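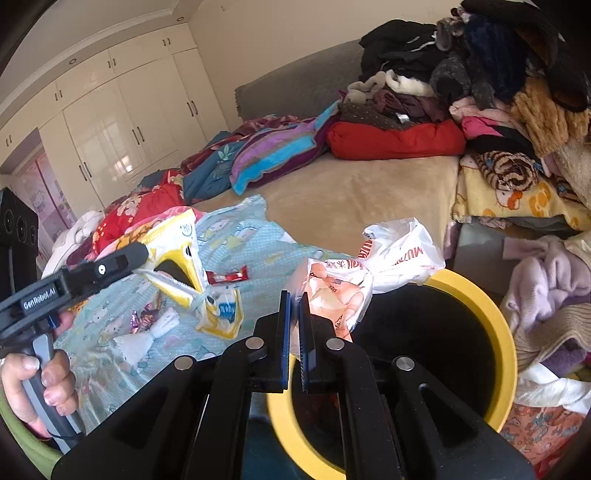

Herkau House goes after the crisp packets

It's October, the windows are staying shut, and our floor has finally had words about snacks in bedrooms. I say "had words" — Zuzana Matoušek stuck a note on the kitchen door asking who'd been feeding the ants, and by teatime six of us were standing round it looking guilty.

So we've had a wrapper evening. It ran from half past seven until everybody got bored, and the idea was simple enough: each room gets 20 minutes, everything that came out of a snack aisle is either eaten, put in a tin or put in a bin, and then you all move next door. Obaidul Begum kept time on the oven clock and was far too strict about it, if you ask me.

Beds turned out to be the worst spot by miles. I'd have put money on desks, but a desk has a mug on it and a lamp and so on, and a bed is just a big flat table that you happen to sleep on! The light blue one with the cats all over the sheet had a white and yellow snack wrapper lying open on it with a little white and blue one for company, and the round bin with the yellow rim was right there, pink and white packet up against it, carrier bag with the red MUZ lettering hung over the back. Arm's length, if that. I'm not being superior, by the way. Mine had half a packet of Millomix down the side of the mattress and I'd been hunting for it since the start of term.

Room 21 was declared the tidiest, to loud complaints, as Maksym Levchenko lives in it and had obviously spent the afternoon cleaning. He says he was revising. There was a smell of lemon spray you could have leaned on.

We did have one proper argument, over sweets that are still wrapped. Danica Krajčí thinks a sealed sweet is food and should go back in a tin. Dalibor Mikuš thinks that once it's been in the bedding it belongs to whoever owns the bedding and the rest of us should leave it alone. We went with Danica in the end, mostly so we could get on, and the tin is the old Čierny coffee one on top of the fridge. Please don't put it in the cupboard, the lid catches on the shelf and then somebody has to get the whole lot out with a butter knife.

Two for the tin, then: one in orange and purple with a twisted end, and a skinny red packet. I couldn't read a thing on the red one and would still like to know what it is. 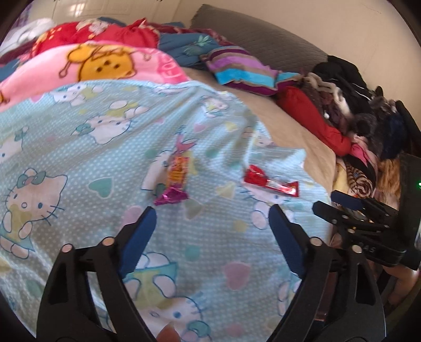 What happens next

The ground floor want a go as well, and they've asked to borrow the rules, such as they are. Zuzana is writing them out. I've asked her to add a bit about sheets: pick the wrappers off first, then take the whole thing outside and shake it, and don't shake it out of the window over the bikes. (Sorry again to whoever owns the green one.)

Bin bags are on the shelf by the back door, a roll of 30, and when they run low there's a list on the fridge to write it on. Mula on the corner sells the same ones if you're passing.

The next evening will be after reading week, same start time. If you'd like your room done first, tell Obaidul, and bring your own tin if you've got one — ours is nearly full.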